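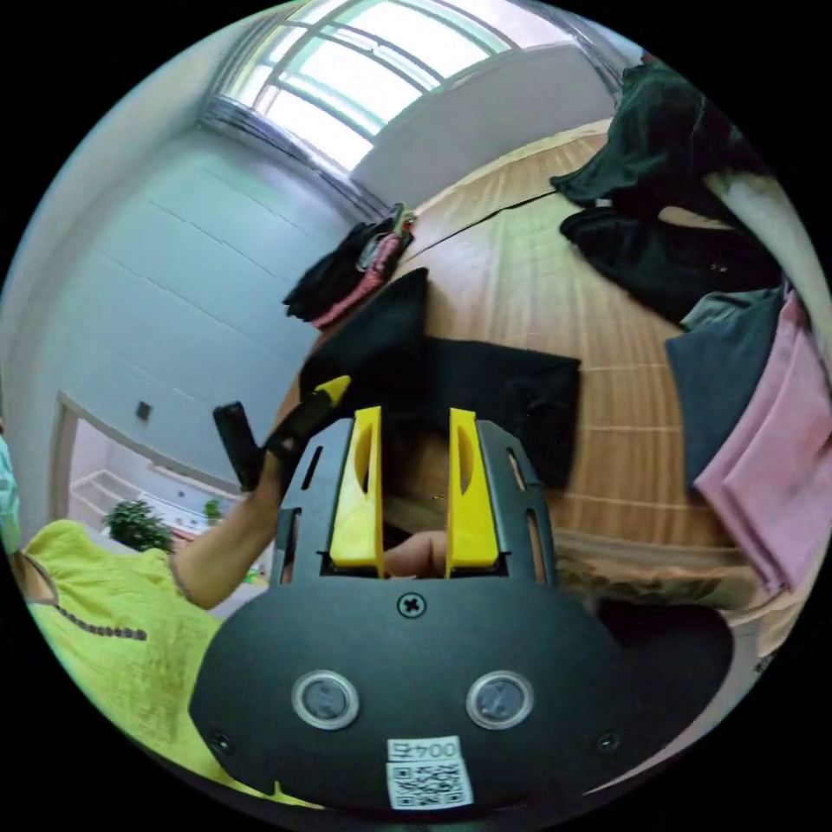 Number 004 and the black pile, Sunday, before lunch

So the fault came back. Of course it came back on a Sunday, when the Dosen help line is closed and I had two of us at the table and a whole heap of laundry to get through. I'd told myself on Friday night that the new software had fixed it. I even wrote that in here, in pen, and now I have to look at it every time I turn back a page!

What happens is this. You close the fingers on a bit of cloth, you lift, and the unit says it's still open. The fingers are shut, you can see they're shut, and the readout in Jaber sits there showing a nice wide gap as if you hadn't squeezed at all. Then a few seconds later it catches up all at once, and the recording has a jump in it that no robot should ever be asked to copy. An arm that learned from that would snap shut on the way down and crumple everything (or pinch somebody, and I do think about that, the arm at Flalinholm is a lot stronger than my hand).

We were on black tops all morning. Long sleeves are the worst part of this job, they slide and twist and get under the body of the thing, and you need both grippers working together or you may as well use your feet. I'd get my side lined up with the hem, wait for the nod, squeeze, and there went the number, stuck again. I said a word I won't write down.
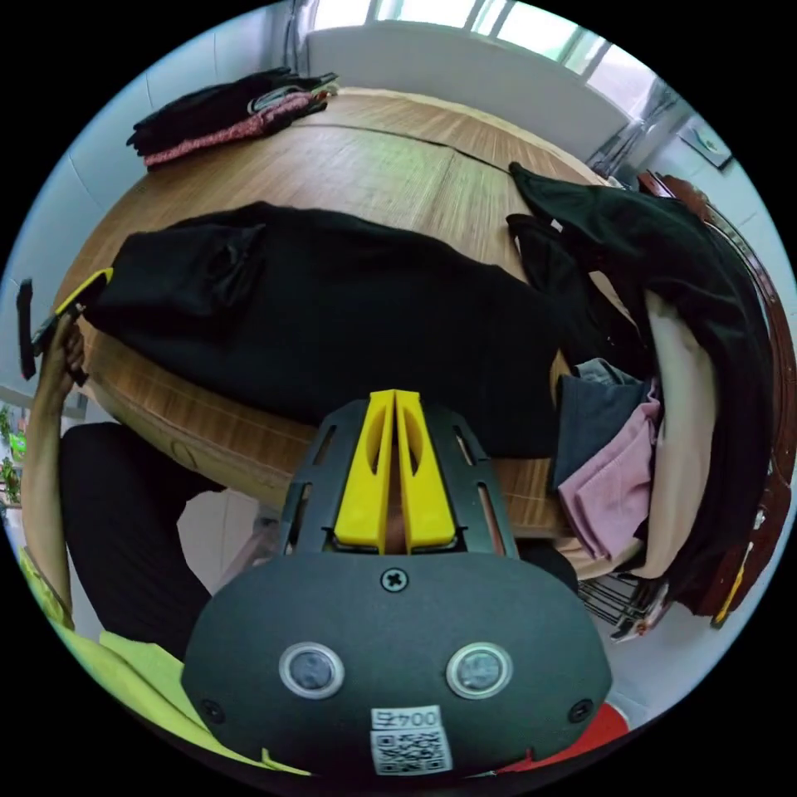
Photo: Flalinholm folding log, unit 004

I did try to be sensible. I restarted it. I changed the cable. I cleaned both of the round windows with the soft cloth and shut the fingers on nothing at all, over and over, watching the screen like a cat at a fish tank. Fine, fine, fine, stuck. Then fine again for so long that I got cocky and went back to folding, and it stuck on the very first sleeve.

My own guess is that it's worse with black cloth. I can't prove that and I may only think so because we did so much black today, but the pink things didn't seem to bother it half as much. Trelta wants a proper report with file numbers, so I went back through the list after lunch with my tea. The first bad one I can find is 2401, and it's a short one, so I must have passed it by without looking. Out of the last 1000 I'd say some 2 percent have the jump. It sounds tiny until you're the one opening them.

I've marked the bad ones and moved them to their own folder, and I've asked that nothing from this unit goes to the arm until we know more. There was a bit of grumbling about that because we were meant to hit 2000 clean folds by the end of July. Well, they wouldn't be clean, would they?

My wrist aches and my thumb has a dent in it. Must ask Dosen if the spare will fit the same mount, and find out who has the small screwdriver.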